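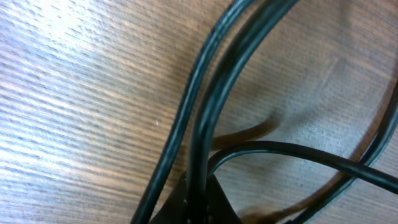
Software Reviews > Small Business > Time and Job Tracking

Rollitz Job Tracker: Review

Rollitz is a scheduling and time-tracking application published by Virovness for small service firms. Our office tested the standard plan over 5 weeks with a crew of 34 employees, entering 157 jobs in total.

Setup was completed in one afternoon. Employee records may be imported from a spreadsheet, and the import tool flagged 3 duplicate entries before saving. Each job carries a client, a site address, and a rate. Employees clock in by phone, and supervisors approve hours from a single screen.

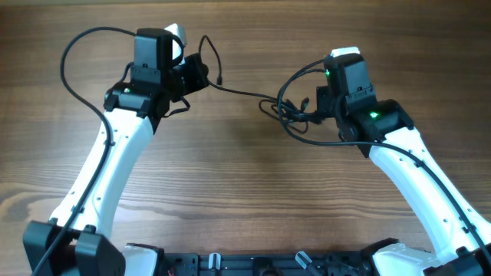

Reports and Export

Reports can be sorted by client, crew, or pay period. Export to the Gritmont payroll package worked without manual correction. Export to Campbell Ledger required us to rename two columns each time, and the vendor's support desk confirmed that saved column settings are not yet offered.

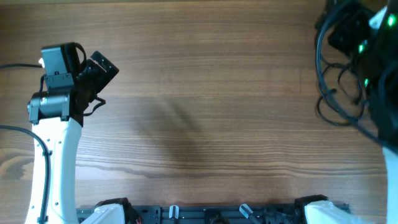
Wooden tabletop with a white robot arm at left.

Mobile Use

The phone version opens quickly and stores entries when no signal is available. Overtime warnings, however, appear only in the desktop version. Firms whose supervisors work mainly in the field should take this into account.
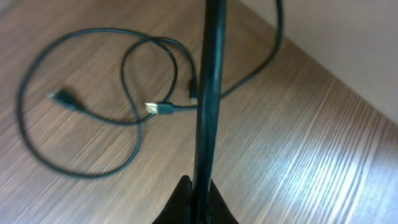

Black cable on the tabletop.

Rating: 4 out of 5. Recommended for firms with hourly crews. Firms that bill by fixed price will find the quoting section limited.

Contact the Review Desk | Terms of Use | Back to top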